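About Takirness

Hi, I'm Comfort! I run Takirness, a small school for table setting and table clearing, and if you think that's too small a subject to have a school, you should hear what people bring with them on the first evening. Twelve kinds of forks they inherited and are scared of. A kitchen table that hasn't been seen since last July. A toddler.

I started out at a catering place called Flokport, washing and laying out, and after almost two years there I could set a table for a wedding in my sleep. Then I went home and ate cereal standing up next to a pile of mail. That bugged me more and more. I knew how to make a table nice for strangers and I had no idea how to keep one usable on a regular weeknight, with snacks and cups and somebody's keys all over it. So I started practicing on my own table, and then on my sister's (she didn't ask), and then people began calling.

These days we have two rooms above the Jiang building on Flustura Street, and I teach most of the classes myself. Tsion Alemayehu takes the morning group and is a lot more patient than I am. We keep the classes small so everyone gets a whole tabletop to work on.

What do we do in class? We start with a table that has stuff on it, because that's what you've got at home. Cups, a bowl with some food still in it, a bottle that's tipped over, a piece of fruit, a tray that could be holding half of it and isn't. Then we talk about where each thing wants to go. Food first, always. Cups together. Anything that rolls gets stood up or put in a bowl. I'm a big believer in the tray — a plain one with a rim, big enough for a few things and small enough to carry when it's full.

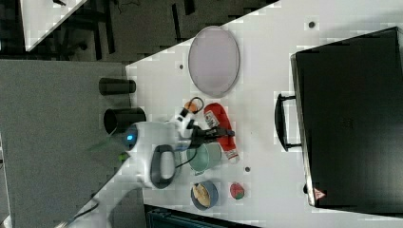 Darlene Marchand wrote to us after her first month that she'd signed up expecting to learn napkin folding and was a little annoyed to spend a whole evening on one bowl and one apple, but that her family has now eaten at the table every night since, and she still can't fold a napkin. We do have a napkin class, Darlene! It's in the back room and you'd be very welcome.

I get asked a lot if we're strict. Not really. I don't care if your plates match, and I'm not going to tell you to throw anything out. I do care about leaving some bare space in the middle, and I will nag you about that. Put things down near the edge where they can be reached, keep the center for whatever you're sharing, and you're most of the way there already.

If you want to come and try it, the first class is free and you don't need to bring anything. Wear sleeves you can push up. The door sticks a bit, so give it a shove, and we're up the stairs on the left. For group bookings or a class at your own place, ask for Zuweira Boateng at extension 774 and she'll find you a date — she knows the calendar way better than I do.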